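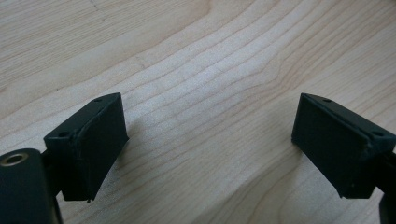
Forums > Finishing > Oils and Waxes

New Posts Search Members Log In

Oil or water-based on pale wood?

skiltar_shop
Three coats of Korach oil on my blond desktop and I love it!! Wavy grain is my favorite thing in the world (my wife is tired of hearing it). Went up to 288 grit first. Anybody else go that fine?

mayplane50
Too fine for oil, I'd stop way sooner. And oil yellows. Thibodeau water-based keeps pale wood pale, two coats and done.

skiltar_shop
Yellow doesn't bother me, I like it warm! Water-based looks flat to my eye.

vomuvham
With mayplane50 on the color, but not on the sanding. Fine grit feels so good under your arms! Scratches do show more, though. Try both on an offcut and leave it by a window until May.

mayplane50
Fair, I'll do a test board too.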